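Wir suchen jemanden, der gern Geld ausgibt (unseres, und bitte mit Verstand)

Hallo zusammen! Ich bin Jouko Nurmi, ich leite bei Grenorura die kleine Gruppe für Laborautomatisierung, und ich suche ab Juni jemanden für die Beschaffung und Geräteplanung. Teilzeit oder Vollzeit, darüber reden wir. Die Stelle heißt offiziell »Referent/in Investitionsplanung Robotik«, das klingt trockener, als es ist.

Bisher habe ich das alles nebenher gemacht. Meine Bestelltabelle hat inzwischen 2.228 Zeilen, und ich bin vermutlich der Einzige, der weiß, warum manche davon gelb sind. (Bei einigen weiß ich es auch nicht mehr.) Für die nächste Ausbaustufe, intern heißt sie Trisance, reicht das vorne und hinten nicht. Wir wollen zwei weitere Roboterarbeitsplätze einrichten, und diesmal soll vorher jemand ausgerechnet haben, was das kostet – mit allem, was man beim ersten Mal vergisst.

Was man beim ersten Mal vergisst

Der Arm selbst ist der einfache Teil. Da gibt es ein Angebot, das unterschreibt man oder eben nicht. Aber dann kommen Greifer, Ersatzfinger für den Greifer, Profile, Nutensteine, Spannzeug, Leuchten, Kabel in der richtigen Länge, noch mal Kabel, weil die richtige Länge doch die falsche war, ein Rechner, Lizenzen, Schulungstage, Wartung im zweiten Jahr. Und Platz! Platz steht in keinem Angebot, den muss man trotzdem haben.

Ich habe für Trisance eine erste Stückliste geschrieben, die kommt auf 319 Positionen. Davon halte ich einen guten Teil für richtig. Den Rest würde ich gern mit dir zusammen durchgehen, Zeile für Zeile, am liebsten morgens um acht, wenn ich noch freundlich bin.

Was du bei uns machst

Du holst Angebote ein und vergleichst sie so, dass auch jemand aus der Verwaltung versteht, warum das billigere am Ende teurer ist. Du führst den Investitionsplan über die nächsten zwei Haushaltsjahre und sagst früh Bescheid, wenn etwas nicht aufgeht. Du telefonierst mit Lieferanten, derzeit vor allem mit Rudis (Mechanik, Gestelle, Kleinteile) und Whiteley (Steuerung und Sicherheitstechnik). Beide sind nett, beide haben Lieferzeiten, über die man reden muss.

Dazu kommt die Stellplatzplanung: Was steht wo, wo ist Strom, wo kommt man mit dem Hubwagen durch, welche Möbel müssen raus. Du musst keine CAD-Zeichnungen machen, das macht bei uns die Werkstatt. Eine Skizze mit Maßen, die stimmen, reicht völlig.

Und schließlich die Bestandsliste. Ich sage es, wie es ist: Wir haben schon Sachen doppelt bestellt, die zwei Schränke weiter in der Schublade lagen.

Was du mitbringen solltest

Erfahrung im Einkauf oder in der Projektplanung für technische Geräte, ob in einer Firma, an einer Hochschule oder in einer Werkstatt, ist mir egal. Du solltest eine Ausschreibung schon einmal von vorne bis hinten begleitet haben. Deutsch brauchst du sicher in Wort und Schrift, Englisch so, dass du ein Datenblatt lesen und am Telefon nachfragen kannst. Programmieren musst du nicht. Einen Roboter bedient haben musst du auch nicht, aber du bekommst in den ersten Wochen eine Einweisung und darfst selbst ran, weil man danach ganz anders bestellt.

Schön wäre, wenn du Wartungsverträge lesen kannst, ohne einzuschlafen. Ich kann es nicht.

Was wir bieten

Einen unbefristeten Vertrag, Gleitzeit, zwei Tage Homeoffice pro Woche, wenn keine Lieferung ansteht. Ein Team von neun Leuten, die alle eine Meinung zu Profilsystemen haben. Ein eigenes Budget für Kleinbeschaffungen, über das du allein entscheidest – ich will wirklich nicht mehr jede Schraubenpackung abzeichnen. Und einen Schreibtisch nah am Labor, denn die besten Fragen kommen beim Vorbeigehen.

Der Raum, um den es geht

Viel von der Planung dreht sich um unser Labor mit der Küchenzeile. Am Arbeitstisch mit der Lochplatte sitzen Spannzwingen an der Kante, Aluprofile liegen neben dem Roboterfuß, dahinter läuft schon die Arbeitsplatte mit der Spüle an der Wand entlang, und links steht der graue Aktenschrank mit den Kabeln davor. Wo die neuen Arbeitsplätze hinkommen und welche Schränke dafür umziehen, ist noch offen. Das wird eine deiner ersten Aufgaben, und ich bin gespannt, ob du auf dieselbe Lösung kommst wie ich.
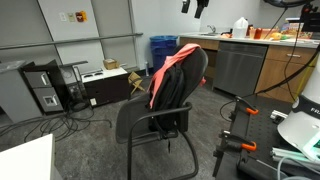
So bewirbst du dich

Schick mir einen Lebenslauf und dazu eine halbe Seite über eine Beschaffung, die schiefgegangen ist, und was du daraus gemacht hast. Das lese ich zuerst! Ein klassisches Anschreiben brauche ich nicht, Fotos auch nicht. Zeugnisse gern, aber bitte nur die letzten beiden.

Bewerbungen gehen über das Formular auf der Karriereseite von Grenorura, Stichwort Trisance. Wer vorher Fragen hat, ruft über die Zentrale an und lässt sich zu mir durchstellen, am besten nachmittags ab 14 Uhr. Wenn ich nicht rangehe, stehe ich vermutlich im Labor und messe etwas nach, dann rufe ich zurück.

Die Gespräche führen wir bei uns vor Ort, mit Rundgang und Kaffee. Plant dafür anderthalb Stunden ein. Reisekosten übernehmen wir, Belege bitte aufheben.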